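About Us

Hello, and welcome to Prostasgate! We're a small cookery school in Zirnutthorpe, up the stairs above the old seed merchant's, and we've been teaching people to feed themselves (and each other) since May 2018. We began with 2 hobs, one long table and a great deal of enthusiasm, and the table is still with us.

Our first course was called Mama, and it's still the one most people start with: soups, stews, a decent loaf and what to do with the end of it. 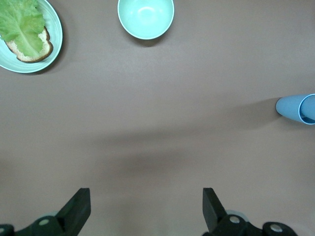
Bread and a big leaf of lettuce on one of our green plates

Every October we also run Xiao, our dumpling and noodle evenings, which fill up very quickly, so do get in touch early if you'd like a place. Classes are never bigger than 10, and the kettle goes on well before we start – come up and have a cup of tea with us!

Parking is behind the chapel, and the side door is the one to use.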